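Jilberg Kitchen Recipes

A collection of home recipes in plain text, with a small script for scaling quantities and printing cards. Maintained by Valter Bakke and Ea Bisgaard. Last updated 3 October 2025.

What is in the collection

The recipes come from the two handwritten notebooks kept at the Jilberg house in Drestham, plus the dishes we have cooked often enough since then to write down properly. Most are weekday food: soups, braises, flatbreads, pickles, baked fish, a lot of potatoes. Cakes and cookies are in their own folder. Drinks and preserves share a folder, which made sense when there were hardly any of either and now needs splitting.

Every recipe is a separate text file. The file name is the dish name in lowercase with hyphens, so red cabbage with apple is red-cabbage-with-apple.txt. Please don't put dates or initials in file names.

File layout

Each file starts with a header, then a blank line, then the ingredients, another blank line, and the method. The header fields are:

title: the name as it should be printed
serves: a whole number
time: total minutes, including resting and cooling
source: notebook, family, or own
tested: yes or no
notes: free text, optional

Ingredients go one per line in the order they are used. Amount first, then unit, then the ingredient, then any preparation after a comma. For example:

2 tbsp butter, softened
90 g rye flour
salt

If an ingredient has no amount, write the name alone. Don't write "to taste" or "as needed" after it. The scaling script treats those words as part of the ingredient and they end up on the shopping list.
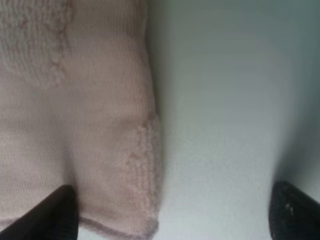 Method steps are also one per line, with no numbers. The print script adds the numbers. Keep each step to something a person can hold in their head while standing at the stove. When a step has a temperature, give Fahrenheit first and Celsius in parentheses.

Units

Weights are in grams for anything dry over a tablespoon. Liquids are in milliliters. Teaspoons and tablespoons are level and mean 5 ml and 15 ml. The notebooks use cups, coffee cups and "a good handful". We converted those by making the dish and weighing what went in, and where we haven't done that yet the file says tested: no.

Eggs are large. Butter is salted unless the recipe says otherwise, and salt amounts have been set with that in mind. Yeast is instant dry yeast. To use fresh yeast, multiply the weight by three.

Scaling and printing

Run scale with the file name and the number of people:

scale barley-soup.txt 6

It prints the new ingredient list to the screen and leaves the file alone. Whole items such as eggs and onions are rounded up. Cooking times are not changed, so check larger roasts and deep pans yourself. Baking recipes scale badly past double and the script prints a warning when you try.

Run cards with a folder name to make index cards, one recipe to a card. Long methods go over onto the back. The Mikkelsen font is used if it is installed, otherwise the system default.

Known problems

The sourdough files assume a starter at equal weights of flour and water. Ea keeps hers stiffer, and her two rye loaves were written from that starter, so they come out slack if you use the usual kind. Hold back a little of the water.

The oven in the Nuston apartment runs hot. Anything marked "Nuston" in the notes was baked there and may need longer in your oven than the file says. Start checking at the listed time.

The pickled herring recipe has a time of zero. It takes several days and the time field was never meant for that. Read the notes.

Allergen information is not included anywhere and should not be guessed from the titles. The "plain" meatballs contain milk and wheat.

Adding or changing a recipe

Cook it at least once from the written file before setting tested to yes, and follow the file as written even where you would normally do something else. If it needed a change, make the change and cook it again. Send new files to Valter by email or add them directly if you have access to the folder.

Spelling fixes are welcome at any time. For changes to amounts, write a line in notes saying what the old amount was. The original notebook wording is kept in the scans folder and should be left as it is, mistakes included.

To do

Split drinks and preserves.
Finish the December baking section. The honey cake and the almond rings are still missing oven temperatures.
Work out what "the blue dish" holds, in milliliters. It shows up in the notebooks for every gratin.
Make scale accept fractions typed as 1/2.

Use

Copy, print and change anything you like for your own kitchen. Ask before putting the scans online.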